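Bench notebook, Dokholm room, February – toy pickup off the shaggy rug
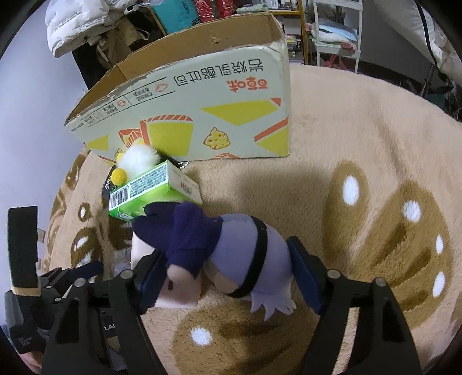
Filed under: Household chores / Floor tidying

Good afternoon on the rug! The chore is the one every parent knows: things on the floor go into a box. We picked it over dishes and laundry for this round and I'm still happy with that choice, even though the rug is a pig of a surface. Long beige pile with a brown paw pattern, and the pile hides the bottom edge of anything soft lying on it.

The doll in the floppy dark hat is my favorite item so far. It's lying on its side, and the pads go in with one behind the head and the other against the body. I like this grip a lot. Soft body, so the foam can sink in and you don't need to be exact. The belt and the little white tuft at the far end are the bits I'd watch, because anything thin that hangs off a toy ends up where a finger wants to close.

The green drink carton is the opposite problem. Stiff sides, tilted on the pile, and the small plush with the yellow pom-poms is stuck between it and the cardboard box. A person would pull out the carton and catch the plush with the same hand without thinking. For a policy that's two objects, one of them mostly hidden, and an order to get right. I want lots of these! Clean single-toy pickups we have plenty of.

Tally for the set is now 2,772 grasps, of which 411 are soft toys on this rug. Pappas (the planner, for anyone new reading this) was trained on the first 336 of those and then given 60 fresh tries on the arm. It did well on plush lying free and badly on anything touching a wall or a box. Its usual mistake is closing early, on rug fibers, and then lifting a nice tuft of nothing.

So can a machine tidy a kid's floor yet? My honest answer this month is: a bare floor, slowly, yes. A rug like this one, with stuff leaning on other stuff – no, but I think we're closer than we were before the foam pads went on. The old hard tips slid off fabric all the time.

To do:
Redo the carton and small plush with the carton flat, then tilted, then on end.
Try the doll face down, hat under the body.
Ask the Praltumeck people if the navy foam comes any thinner.
Rerun Pappas with the Jaltasano depth filter off. I suspect it smooths the pile into a solid floor and the fingers stop too high.
Shake out the rug before the next session, it sheds into the pads.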